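How to pack and post pottery so it arrives in one piece

By Nasrin Shahbazi, November
Last updated: Thursday

I sell mugs, bowls and small vases from a shared studio in Dronbridge, and most of them leave by post. This is the method I use for a single piece of stoneware up to the size of a large mug. Bigger work needs more padding and a different box, and I say a little about that near the end.

What you need

A small inner box, a larger outer box, tissue paper, bubble wrap, crumpled paper or loose fill, strong parcel tape, a marker pen and a set of kitchen scales. The outer box should be new, or at least have no soft corners. A box that has already been through the post a few times will have lost a good deal of its stiffness, and you can feel this by pressing the sides with your thumb.

Wrapping the pot

Check the piece first. Run a finger round the rim and the foot, and tap it lightly. A clear ring is good. A dull sound can mean a hairline crack, and a cracked pot should not be sent.

Fill the inside with crumpled tissue until it is firm but not forced. For a mug, roll a strip of bubble wrap and push it through the handle, then wind the ends round the body so the handle is supported on both sides. Handles break more often than anything else I post. Lids should be wrapped on their own and never taped in place on the pot.

Now wrap the whole piece in two layers of bubble wrap, bubbles facing in, and tape it closed. Fold over a corner of the tape so the buyer can pull it off without a knife.

Boxing it

Put the wrapped pot in the inner box and fill the gaps. It should not move when you tilt the box. Tape the inner box shut. Lay a bed of crumpled paper in the outer box, set the inner box in the middle, and pack the sides and top. You want 2 inches of padding on every face, including underneath. People tend to be generous on top and mean at the bottom.

Close the flaps and shake the parcel gently. If you hear or feel anything shift, open it and add more. Tape along the centre seam and then across both ends so the tape makes a letter H, top and bottom.

Weighing and labelling

Weigh the parcel after it is sealed, not before. One of my standard mugs comes to 465 grams unwrapped, and the packing adds enough to push it into the next price band with some couriers. Measure the longest side as well, as many firms charge by size when the box is large and light.

Stick the label on the biggest flat face. Keep the barcode away from edges and seams, and do not put shiny tape over it, as glare can stop it scanning. Write the order number on a slip of paper and put it inside the outer box with the delivery address, in case the label comes off. If an old label is still on the box, peel it away or black it out completely.
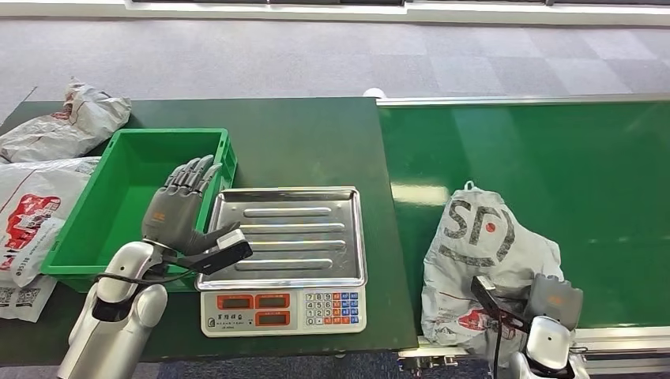

Can I use a plastic courier bag in place of the outer box?

Only as an outer skin over a finished box, to keep the rain off. A bag gives no protection against knocks, so the double boxing has to be done in full first, and the label then goes on the bag with a copy left inside.

Sending more than one piece

Wrap each piece separately and put a sheet of stiff card between them. Plates should stand on edge, packed tightly like records in a crate. Two smaller parcels are often safer than one heavy one, though the postage is higher. For a tall vase, I use an outer box at least 30 cm longer than I would like to pay for, and fill both ends well.

Zihan Long, who shares the kiln with me, posts teapots and puts a small roll of tissue inside the spout and another under it. I have copied this for jugs.

If something breaks

Ask the buyer to keep all the packing and to take photographs of the box, the padding and the broken piece before anything is thrown away. Check the courier's terms before you pay for extra cover, as some leave out ceramics and glass altogether. Claims usually have a time limit, so make a note of the posting date and keep the receipt.

I allow 36 hours between an order and the drop-off. Anything ordered late in the week is packed the next morning and waits on the shelf until the shop counter opens.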